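How I Get a Week of Laundry Done in One Evening

I used to be a "one load whenever I run out of socks" person, and our apartment in Holtley always had a damp towel hanging off something. Then we had a wet March when nothing dried, I got fed up, and I moved the whole business to a single evening. It took me a few months to get the order right, so I'm writing it down the way I do it now (and so I can send people the link when they ask about the vinegar).

Start the night before

Go around the place and collect everything in one pass. Check pockets as you pick things up, while you're still holding them. I once washed a receipt from Pastetti, the little pasta place down the street, along with a black sweater, and I was picking off white fuzz until bedtime.

I sort into two piles, darks and everything else. I know there are people who do whites, lights, brights, delicates and towels, and more power to them, but I have a small washer and a job. Anything stained goes on top of its pile so I can't miss it.

Treat the stains before you do anything else

A dab of dish soap for grease, cold water for blood, and for coffee I use plain white vinegar mixed with the same amount of water. Rub it in gently with your fingers and leave it while you eat dinner. Don't put a stained shirt in the dryer until you've checked it in good light. I've set more tomato sauce that way than I'd like to admit!

Load one goes in at 6

Darks first, on cold, inside out if they're jeans. Fill the drum loosely, so you can still get your hand in flat above the clothes. I use 2 tablespoons of liquid detergent, even though the cap has a line way above that. Too much soap leaves towels stiff and makes the washer smell like a swamp by summer.

Have a basket ready beside the machine. Mine cost 13 dollars at the discount store in Kedby, and I'd tell anybody to buy plastic with holes in the sides over one of those pretty fabric hampers. Air gets through, and you can rinse it in the shower when it gets linty. 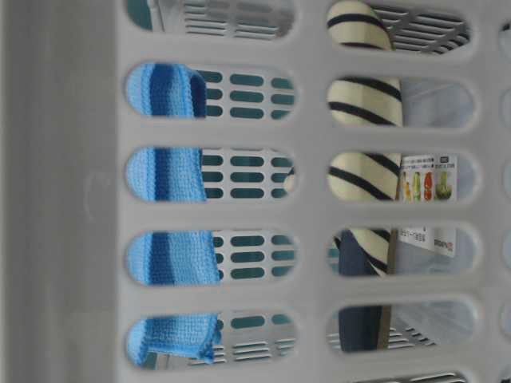 Rounded openings all the way down the side. Get a basket like this one.

When the washer stops, get the clothes out right away and shake each piece once, hard, before you hang it or toss it in the dryer. That one snap does more for wrinkles than any setting I've tried. Load two goes straight in behind it, on warm.

What I hang and what I don't

Hang: jeans, sweaters, anything with stretch, anything you'd be sad to shrink. I lay the sweaters flat on a towel over the top of the drying rack. Shirts go on hangers from the shower rod, top button done up so the collar dries straight.

Dry: towels, sheets, underwear, socks. Clean the lint screen before every single load, even if it looks okay. If you're drying sheets, stop halfway and untangle them, or you'll get a big warm ball with one wet pillowcase hiding in the middle.

Folding (the part everyone puts off)

Fold warm, and fold standing up. I use the bed, so I can't go to sleep until it's done. Towels first, they go fast and make you feel like a champion, then shirts, then socks last while I'm watching something. I put odd socks in a jar and give them a month to find their partner.

Put things away that same night, even the annoying stuff that lives on the high shelf. Then wipe the rubber seal on the washer with a dry rag and leave the door open until morning.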